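Saturday at the Butmont open day: the snack table and the rooms upstairs

Butmont opens its building to visitors once a year, in June, and this was my second time going. Last year I only saw the ground floor. This year I got there at 9 in the morning, before the line, and had time for the upstairs rooms as well. These are my notes, mostly for people in our club who are thinking of going next year.

Getting there is simple if you take the bus. The 127 stops across the road from the main entrance, and the walk from the stop takes two minutes. If you drive, the lot behind the building holds 100 cars and was full before ten. There is more parking at the Saarela garden center, and they did not seem to mind visitors using it, but check the sign first because it changes on weekends.

Entry is free. You sign your name at the desk and get a paper sticker and a floor plan. The plan is better than last year's, though the second-floor stairs are still drawn on the wrong side. Use the stairs next to the restrooms.

Downstairs is given over to small importers and shops that rent storage from Butmont. Saven had tea, paper goods and a lot of kitchen towels. Dretau had lamps and small folding tables. I bought two towels from Saven and nothing from Dretau, whose prices were higher than in their own store. The aisles are narrow and it gets loud. Anyone with a stroller should do this part first thing.

The part I liked best was upstairs, in the furnished rooms. Butmont keeps several of them set up as ordinary living space, and during the open day each one has something going on. The first had a talk on mending clothes, which was already under way, so I moved along to the one with the snack table. It was run by Fadime Bozkurt, who works in the Butmont office and orders most of the snacks herself. Her subject was packing a mixed box of snacks so that it arrives in decent shape.

The table had a checked cloth on it and an open cardboard box with the SF logo on the side. The box had clearly seen use. The rim was worn and frayed, and there was shiny tape on more than one side. Fadime said she reuses boxes as long as the corners hold and the bottom is flat. She checks the bottom by pressing on it with her palm. 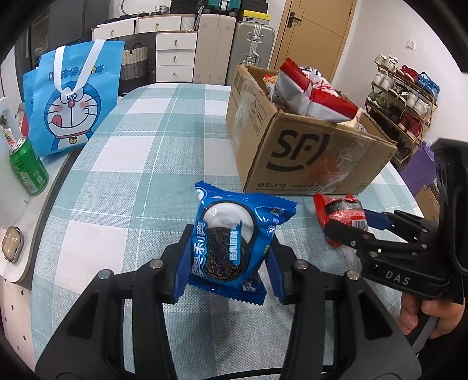 Oreos in the blue packet, with the Chinese label, and a small red snack packet next to the box.

The strip on the Oreo packet reads 经典原味, the classic original flavor. Fadime said these are what people ask for most, and that visitors who grew up with them always comment on the packaging. I only know the ones from our supermarket and would have liked to compare the two.

Her packing order goes like this. Heavy or hard things go on the bottom, laid flat. Cookies come next, standing on their long edge with the cookies lined up across the box. Chips and anything puffed go on top, and she leaves space above them. She does not press chip bags down to get the lid shut. If the lid will not close, something comes out and goes into the next box. Individually wrapped baked things fill the corners.

A man behind me asked about paper filling. She uses it only at the sides. He also asked about weight, and she said her standard small box comes to 900 grams packed, which keeps the postage in the lower band where she sends most of them. I wrote that down, but your post office may do it differently.

After that people were free to look at the snacks and ask about them. I spent a good while there. Most of the packets were new to me. There were chips in a red bag, stick snacks in yellow and red, an orange baked snack in clear wrapping, and a crumpled purple and white bag that I never got around to asking about. A kettle stood on the same table, along with a green soda can and a blue Doraemon tote bag that several children wanted to know about.

The room itself is comfortable. It has a dark gray refrigerator with boxes on top, a tall glass-fronted cabinet, and a white drawer unit with an oval mirror on it. I liked the drawer unit, which has wooden knobs, and the woven basket beside it. Suitcases and shoe boxes are kept over by the drawers too. It looks like a room people use, and I preferred it to the display rooms at the furniture fair in the spring.

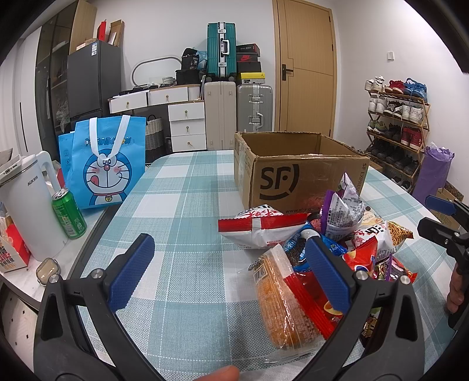 Food, seating and a few practical points

The cafeteria on the ground floor serves soup, sandwiches and one hot dish. The soup was fine. Go before noon. Cyprian Nowakowski came with me and went down later than I did, and by then the hot dish was gone.

There is not much seating upstairs. If standing for a long talk is a problem, ask at the desk for a folding chair and carry it up. The elevator works but is slow.

Bring cash for the downstairs stalls. Dretau took cards, Saven did not.

The mending talk runs again in the afternoon and I caught the second half of it. It was mostly about socks and the speaker was hard to hear from the back. The snack session also has an afternoon slot, listed on the floor plan under "household."

Doors close at four. The last bus we could use leaves at twenty past, from the stop on the Butmont side of the road.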